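A studio pays a lead actor for 56 shooting days and gets, in the same contract, the right to put that actor's face on a drink. The second part used to be a minor clause. It now decides which films get made, and I think the trade press should report it that way.

Take *Waka*, the island thriller from Prosska Pictures. Its producers sold tie-in rights to two beverage companies and a phone maker before the script had a third act. The lead was attached in January, after the sponsors had seen a list of acceptable names. Casting followed the advertising plan, and the coverage treated it as ordinary casting news. 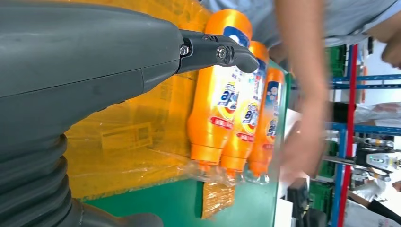
## What the numbers leave out

Entertainment sites report opening weekends by the dollar and endorsement income hardly at all. *Waka* opened on 2,000 screens and fell 81 percent over the next two weekends. Every outlet I read called it a failure. The sponsors had paid in advance, and by my estimate those payments covered roughly 80 percent of the budget. A film in that position has a weak audience and a sound balance sheet, and readers were told only the first half.

Mikkelsen, the talent agency behind the deal, has no reason to volunteer the terms. Reporters can still ask. The tie-in partners are named in the end credits, and their campaigns run on public schedules.

## A modest rule

Ekus, a small trade newsletter, lists commercial partners beside the cast in its production notes. The format takes two lines. Larger outlets could adopt it without new staff, and casting announcements would be easier to read for what they are.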